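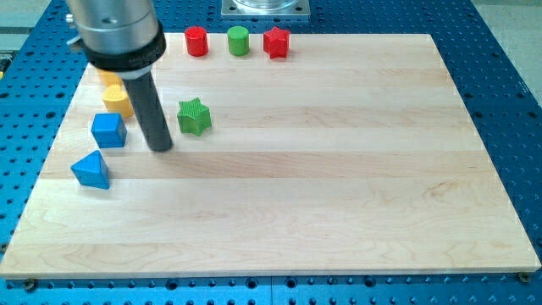
Grarna Recipe Notes

A collection of 4000 home recipes in plain text, gathered from community cookbooks, church bulletins and handwritten cards, with ingredients split out into their own file. Typed up and cleaned over several winters. Version 3, released in December.

What is in it

recipes.csv has one row per recipe: id, title, source, servings, steps.
ingredients.csv has one row per ingredient line: recipe id, line number, amount, unit, item, note.
sources.csv lists the 26 books and card boxes the recipes came from, with the town and decade where known.
units.txt is the list of unit spellings we accept.

All files are UTF-8 with a header row. Steps are kept as one field, with a vertical bar between steps. If you open recipes.csv in a spreadsheet, import the id column as text or the leading zeros will go missing.

How amounts are written

Fractions are stored as decimals, so "1 1/2 cups" becomes 1.5 and cup. Ranges go in as the lower number, and the full range is kept in the note column. "Butter the size of an egg" and similar lines have an empty amount and the original wording in the note. We did not try to convert these.

Oven temperatures are left as written. Older cards say "slow oven" or "hot oven" – please don't send corrections for those.

Sources

The largest single source is the Dikora box, a set of index cards sorted by meal. The Worero books are spiral-bound and heavy on pickles, jellies and bar cookies. The Shibata cards have the most water damage, and a word we couldn't read is marked [?].

Known problems

Duplicates. The same molasses cookie shows up under at least 5 titles. We left them all in, as the amounts differ.
Servings is blank more often than it is filled.
"Can" and "package" are treated as units with no size. Package sizes have changed over the years and most cards don't give one.
Some canning recipes do not meet current safety advice. Do not can from this data. Look up a tested recipe.
In version 2, "T" and "t" were both read as teaspoon in the Shibata cards. Fixed in version 3, but if you have old copies, throw them out.

Using it

The text is free to use and share with credit to Grarna Recipe Notes. Names and home addresses on the cards were removed before release. If you find one we missed, open an issue with the recipe id only and leave the name out of it.

Corrections

Send the recipe id, the line number and what the line should say. One recipe per issue, please. Spelling in titles stays as the cook wrote it – "choclate" is on purpose.

To do

Tag recipes by course
Fill in missing decades in sources.csv
Sort out "oleo" and "margarine", which are separate items for now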